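Análisis de Lutberg Flash 30, caja para reparar el software de móviles

Llevo desde octubre usando la Lutberg Flash 30 en el taller y ya tengo una opinión formada. Es una caja USB para leer y escribir el firmware de teléfonos Android, hacer copia de la partición de seguridad y recuperar equipos que se quedan en el logotipo. La compré a Gulholm, que la vende con cable de datos, adaptador de pruebas y un año de actualizaciones. Pagué 168 euros con el envío incluido. La tarjeta de activación viene aparte y hay que registrarla antes de abrir el programa por primera vez.

Antes trabajaba con una Laslow antigua que dejó de recibir soporte. Con ella hacía casi todo, pero los modelos nuevos no los reconocía y cada vez perdía más tiempo buscando archivos sueltos en foros.

La instalación

El programa solo funciona en Windows. El instalador ocupa poco, pero luego descarga los controladores y un paquete de archivos de carga que tarda bastante. En mi portátil tuve que desinstalar los controladores de la Laslow, reiniciar y volver a empezar. Si no se hace, el teléfono aparece y desaparece del administrador de dispositivos y el programa da el error 406, que en el manual figura como "puerto ocupado" sin más explicación.

Conviene también desactivar la suspensión de los puertos USB en las opciones de energía. Eso no lo dice el manual.

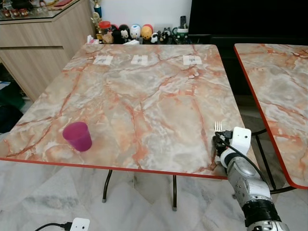

Una vez instalado, el programa arranca rápido. La ventana principal tiene una lista de marcas a la izquierda, el modelo en el centro y el registro de operaciones a la derecha. Se puede poner en español, aunque la traducción está a medias y algunos botones siguen en inglés. El registro se puede guardar en un archivo de texto y yo lo guardo siempre, con el número de orden del cliente.

Lectura y copia de seguridad

La lectura completa funciona bien. En un teléfono de gama media tarda unos 30 minutos y el archivo resultante se puede comprobar desde el mismo programa. La copia de la partición de seguridad es cosa de segundos. Recomiendo hacerla antes de tocar nada, incluso en equipos que entran por algo sencillo. Con la caja anterior me la salté una vez y el teléfono se quedó sin red, y tuve que pagar yo la placa.

La opción de leer solo particiones elegidas es lo que más uso. Se marcan en una tabla y se guardan en una carpeta con el modelo y la versión. Echo de menos poder guardar la selección como plantilla, porque cada vez hay que marcarlas de nuevo.

Escritura

Aquí los resultados son más desiguales. En los modelos que aparecen como "probados" no he tenido problemas. En los que aparecen como "compatibles", sin la marca de probado, dos equipos se quedaron al 100 por cien sin terminar y hubo que desconectar la batería. Los dos se recuperaron después con el archivo de la versión anterior, así que no fue grave, pero en el programa no hay ningún aviso de que pueda pasar.

Otra cosa: no comprueba si el archivo corresponde a la misma revisión del cargador de arranque. La Laslow sí lo hacía. Hay que mirarlo a mano, y quien empieza en esto puede estropear un teléfono que estaba bien.

Cables y construcción

La caja es de plástico, ligera, con un indicador de estado en el frontal. El cable de datos que trae es corto y el conector tiene holgura, de modo que lo cambié a la primera semana por uno Woldemariam que ya tenía. El adaptador de pruebas sí es bueno y se queda firme en su sitio.

Soporte

Escribí dos veces al soporte técnico. La primera vez contestaron el mismo día y me mandaron un archivo de carga corregido. La segunda, por los equipos que se quedaban sin terminar, tardaron más de una semana y me pidieron un registro que ya les había enviado. La renovación anual de las actualizaciones se paga aparte y en la web de Gulholm no aparece el precio, hay que pedirlo por correo.

Valoración

Para un taller pequeño que recibe sobre todo gama media, me parece una compra correcta. La lectura y las copias valen lo que cuesta. Para escribir en modelos sin probar yo esperaría a la próxima versión. Si ya se tiene otra caja con soporte activo, no veo motivo para cambiar.
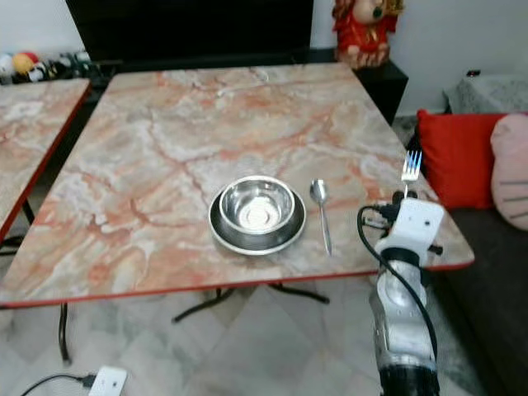
Vasilică Vlad comenta: A mí el error 406 me salía también con los controladores viejos quitados. Lo resolví conectando la caja a un puerto trasero del ordenador y el teléfono a otro, sin concentrador. Sobre la escritura, en la última actualización han añadido un aviso cuando la revisión no coincide, pero viene desactivado y hay que marcarlo en Ajustes, pestaña Avanzado. Lo de las plantillas sigue igual.

Gracias, no había visto esa casilla. La he activado y con el primer teléfono ha saltado el aviso. Lo del puerto trasero no puedo probarlo con el portátil.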